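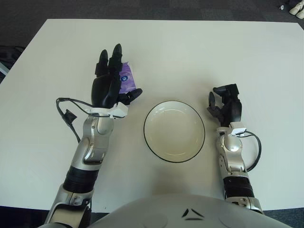 Setting Up the Packing Table for a Fundraising Mailing

Posted 1/22/18 by Abundio Arellano

The Hemetti Arts Center sends its annual appeal by mail every September. Last time it went to 2967 households, and most of the folding and stuffing was done at one long table by whoever could spare an evening. These are the working tips we pass on to other small arts groups.

Before you start

Clear the table completely and wipe it down with a barely damp cloth. Let it dry before any paper goes on it. Printer ink picks up moisture fast, and a smeared donation card can't be mailed.

Put the letter stacks on the left, reply cards in the middle and envelopes on the right. If most of your helpers are left-handed, flip it.

Keep food and drinks on a separate table. We lost a full box of reply envelopes to iced tea the first year.

Folding

Fold one letter, put it in the envelope with the reply card, and check that the address shows in the window. Tape that one to the wall as the sample. Everyone works from it.

A bone folder gives a sharper crease than a thumbnail and saves your hands. The back of a butter knife works too, as long as the edge is smooth.

Fold letters one at a time. Two sheets folded together never line up, and they jam in the envelope.
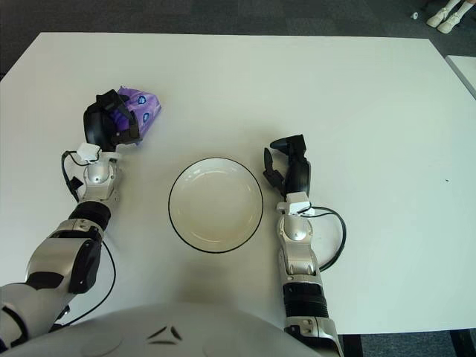 Heavier paper is harder on everybody. We switched from a thick cream stock to an ordinary text weight and cut the folding time a good deal. Donors didn't mention it. If the board wants the nice paper, use it for the thank-you letters, where you are only doing a few at a time.

Sealing

Overlap the open flaps like shingles so only the gummed strips show, then run a wet sponge down the whole row. Close them from the bottom up. Too much water makes the flaps wrinkle – squeeze the sponge out first.

Stack sealed envelopes under a heavy book for a few minutes. An old exhibition catalog is the right size.

Trays and counting

Keep the mail in the order the list was printed. If you are using a bulk permit, the sorting has already been done for you and a dropped tray means doing it again by hand. Mark each tray with a slip showing the first and last ZIP code.

Order extra envelopes. For a run of 2000 we lose 59 or so to misfeeds and bad folds in a poor year, fewer in a good one.

Checks that come back

Open the reply envelopes along the short side with a letter opener and look inside before you throw them out. Small checks stick to the paper. Write the check number on the reply card the same day, and clip the two together until the gift has been entered.
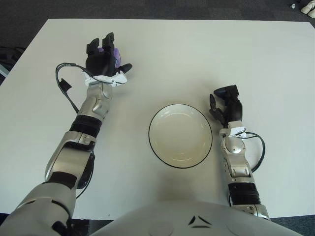
White bowl with a thin black rim, on the table.

Cleaning up

Sponge glue comes off a tabletop with warm water and a little dish soap. Dried label adhesive needs rubbing alcohol on a cotton ball – test a corner first. Store leftover letterhead flat in its original box with the lid on, and write the quantity on the end so you can read it from the shelf.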